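News > Technology > Automation

Print | E-mail

Carnstead software firm updates planner for small-part picking

Flestadness, a robot software company based in Carnstead, has released version 2 of Drestetti, its motion planning package for arms with two-finger grippers. The update became available to existing customers in November.

The main change is in how the software picks an approach angle. The earlier version planned a grasp for one part and checked for collisions afterward, often throwing out the plan and starting over. Version 2 treats nearby objects as limits from the start – including the space each finger needs as it opens.

The company said planning time for a single grasp fell to 93 milliseconds in its own tests, down from 125. The tests covered 119 layouts of small parts on a flat surface, and the list of layouts is included with the release notes.

Drestetti takes its position estimates from a wrist camera. Operators can now pause a run after the estimate is made, look at the planned finger positions and change the clearance setting before the arm moves. Changes are written to a log that can be replayed offline.

Small electronic parts remain the package's main use. A part the size of a fingertip leaves little room for error, and it may lie at an angle to the gripper with a larger item close by, such as a push-button box.
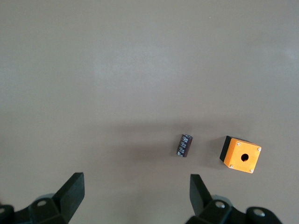
Licenses and support

Customers with a current support contract get the update at no charge. Others can keep using the first version, which will receive bug fixes only.

Jireš, a systems integrator that resells the package, will handle installation for sites that run older controllers. Saved calibration files carry over, but custom grasp scripts need to be converted with a tool supplied in the download.

Comments (2) | Shares: 119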